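In Praise of the Slow Hobby Shop

The best hour of my week starts at 4 p.m., when I push open the door of a narrow shop in Brelov and the bell over it makes its awful clank. I love that bell. I love everything in there, down to the drawer of single screws that Albane Coste has been sorting since before I could drive.

My town used to have three shops like it. Now it has one, and it's a drive away, and I think we should care about that a lot more than we do.

I know the case against. Anything Albane stocks I can find online in a minute, probably for less, and it will be on my porch before the weekend. I order things that way too. When my daughter needed 300 wooden beads for a school project I didn't go driving through the rain for them. But buying a thing and finding out what you want to make are two separate errands, and the second one goes so much better with shelves and a person!

Last December I went in for glue. Plain glue, one bottle. Albane asked what it was for, and I told her I was fixing the wing on a balsa glider, and she pulled a sheet of tissue out from under the counter and showed me how to patch the skin so the repair would bend with the wing. Then Renji Hayashi, who was there for train track, told us about a glider he lost in a cornfield as a boy. I was in that shop until closing. I left with the glue, the tissue, a library book that belonged to Renji, and a plan for a second glider.

A search box can't do that for me. It gives me what I typed, and I typed "glue."

What gets me excited is how mixed these places are. One aisle has yarn, the next has rail ties and plaster rocks, and the kids' shelf runs right into the electronics. You walk past nine things you don't do on the way to the one thing you do, and every so often one of them grabs you. I never meant to learn bookbinding. The awls were next to the sandpaper - that's the whole story of how I got started.
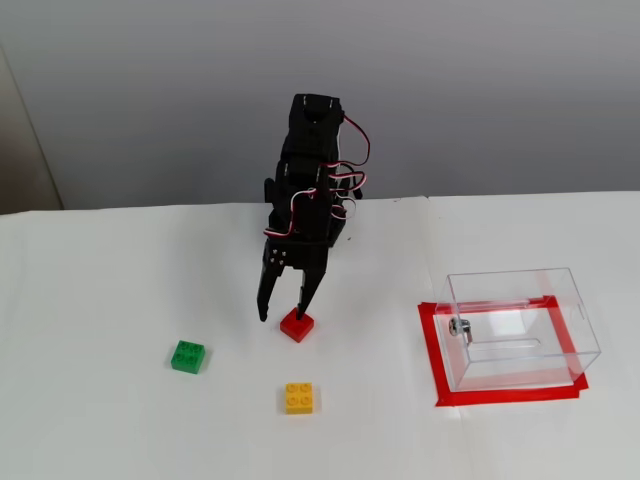 Who pays for the lights

Loving a shop doesn't keep it open. Albane told me a good month in spring can carry two bad ones in summer, and that a landlord's letter scares her more than any website. Konau, the next town over, lost its craft store when the rent went up, and the space sat dark for 28 months. I'd like somebody to explain to me who came out ahead on that deal.

So I have a modest proposal for town councils: treat a hobby shop a little like a branch library. Give it a break on the rent in a building the town already owns, and ask for 2 open evenings a week in return, with tables out and no charge to sit down. Lensa Mamo runs evenings like that at her place in Yokoyama, and she told me half the people who come are over sixty and the other half are under fifteen. Where else do those groups share a pair of scissors?

The rest of us can do our part without any council. Buy the small stuff in person. Ask a question even if you could look it up. Bring in the finished thing - shopkeepers hardly ever get to see what became of all that balsa, and Albane keeps my lopsided first glider hanging over the register, where it turns whenever the door opens.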